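Packing Cold Food for the Road: Your Questions

How long will my cooler stay cold?

Depends on how full you pack it! A full cooler beats a half-empty one every time, so I stuff the gaps with frozen water bottles. In July I drove 400 miles to Truvdale with two coolers and the butter was still hard when I got there.

Gel packs or plain ice?

I use both. Gel packs go flat along the bottom and over the top (no puddles in the sandwiches), and loose ice is for drinks.
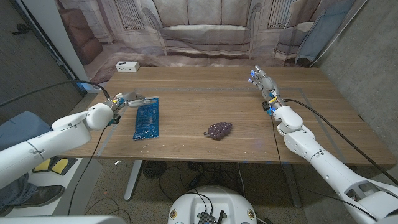
Rosalie Tanner

How long do I freeze a gel pack?

Overnight at least, and I give the big ones a full day. Lay them flat in the freezer or they'll set in some goofy shape and never fit anywhere.

Mine sprang a leak. Can I tape it?

Please don't! Toss it, and toss any unwrapped food it touched.

Can I put raw chicken in with the salad?

I keep raw meat in its own cooler, double bagged. If you've only got one, meat goes at the very bottom.

Do you ship food with gel packs?

Nope, never tried it. Ask Dariusz Głowacki, he mails cheese to his sister.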